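Jollemlow Home Forum > Bedrooms and Closets > Padded or wooden hangers for sweaters?

Page 1 of 2

bosach_508
I'm going through the closet in the back bedroom and want to end up with one kind of hanger in there. Right now it's a mix of padded ones that came from my aunt and plain wooden ones with a bar. I also have a pile of wire ones from the cleaners, which are going out whatever happens.

What goes in there: knit tops, three or four cardigans, a couple of dresses with thin straps, dress pants. The rod is short, so space matters. I got the two kinds out on the bed to compare before I buy any more.

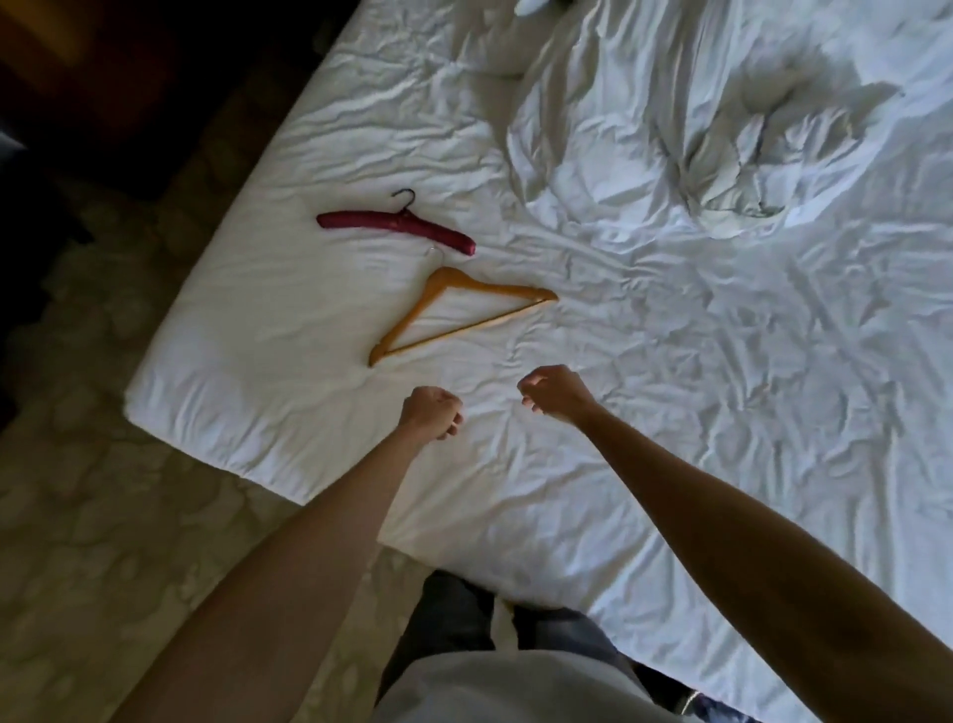
Padded one in dark red, wooden one with the crossbar. Duvet still needs to be straightened out.

The padded one is a lot kinder to shoulders, I think. The wooden one will take pants. I don't want to run both if I can help it.

linenshelf
Wooden, and fold the knits. Sweaters shouldn't be on a hanger of any kind. The weight of the sleeves pulls the shoulders down over time and no amount of padding stops it.

quietporch
Disagree with the above. I've hung light cardigans on padded hangers for years with no bumps and no stretching. Heavy wool is another matter, I fold that. But a thin cotton cardigan is fine.

linenshelf
Cotton is the one that stretches most in my experience. Wool at least goes back when you wash it.

quietporch
Then we have different cardigans.

Ngô_98
Do you have drawers in that room? If you do, fold the knits and the question mostly goes away. Wooden for pants and keep a few padded for the strappy dresses. Straps slide off a smooth wooden hanger unless it has notches.

bosach_508
One dresser, and the bottom drawer is full of spare sheets. I could move those to the hall. No notches on the wooden ones.

Ngô_98
I would move the sheets. You can also wrap a rubber band around each end of a wooden hanger and the straps stay put. Looks bad but it's in a closet.

tallcupboard
Don't use rubber bands. They go sticky in the heat and leave a mark on the fabric. I lost a good slip that way. Felt strips with glue on the back are better, you can get them at any hardware store.

Ngô_98
Fair enough. Mine get changed every January so I never had that.

luton_attic
Measure the closet before you decide. Padded hangers are thick and they eat the rod. I switched a guest closet from padded to wooden and got about 9 more things on the same rod. If yours is short, that settles it for me.

The other thing with padded is dust. The cover can't really be washed without the stuffing going lumpy. I vacuum mine with the brush attachment and leave it at that.

quietporch
You can wash them if you do it by hand and hang them to dry. Cold water, a little soap, squeeze it out with a towel. Test a dark one on a rag first in case the color runs. I wouldn't dry a red one on white bedding.

luton_attic
The metal hook is my worry there. I had one rust where it goes into the padding and it marked a collar.

tallcupboard
Same here, only once though, and that hanger was very old.

bosach_508
Thanks all. I hadn't thought about the rod. I tried it this afternoon with what I have and the padded ones do take up a lot more room than I guessed.

So the plan is wooden for the pants and blouses, felt strips on a few of them, and the knits go in the bottom drawer once the sheets are moved. I'll keep the padded hangers for the dresses -- so I'm running both after all.

linenshelf
Good plan. Put the heavy sweaters at the bottom of the drawer.

quietporch
I'd still hang the light cardigans.

bosach_508
I might leave one out on a padded hanger until spring and see what the shoulders do. Does anyone know if the felt strips come in tan, or only black?

tallcupboard
Mine came in black and gray. I think I saw brown.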